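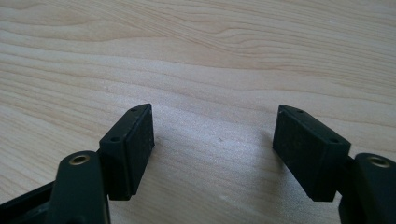

**tornasol_32** escribió:

Duda sobre acabados al agua en mesas de trabajo. He lijado a grano 180 y dado tres manos de Rikurari mate, con lijado intermedio a 320. El fabricante indica 24 horas entre manos y las respeté. El problema es el tono: hacia el centro la superficie tira a gris, casi lila donde refleja la luz, y hacia arriba y a la izquierda queda más amarillenta. ¿Velo del barniz o balance de luz?

---

**Pillai** escribió:

Luz. Un velo por humedad da aspecto lechoso también fuera del reflejo. Mira la mesa al mediodía con la lámpara apagada y compara.

---

**cepillo_del_5** escribió:

No lo descartaría tan rápido. Los acabados al agua no calientan el tono como el aceite, y con mate la carga de sílice puede blanquear si la mano va gruesa. ¿Qué consumo te salió?

---

**tornasol_32** escribió:

342 g en total para las tres manos. Rodillo de espuma, taller a 17 grados.

---

**Pillai** escribió:

Sin la superficie en m2 ese dato no dice nada.

---

**Yanti Menon** escribió:

De acuerdo con Pillai en lo del consumo, en desacuerdo con lo demás. Con 17 grados y rodillo de espuma he visto velo parcial que solo se nota en ángulo rasante. Prueba en un retal: una mano normal y otra diluida al 5 % - misma madera, mismo lijado. El lunes las comparas.

---

**tornasol_32** escribió:

Son 2,4 m2. Preparo el retal y pongo resultados.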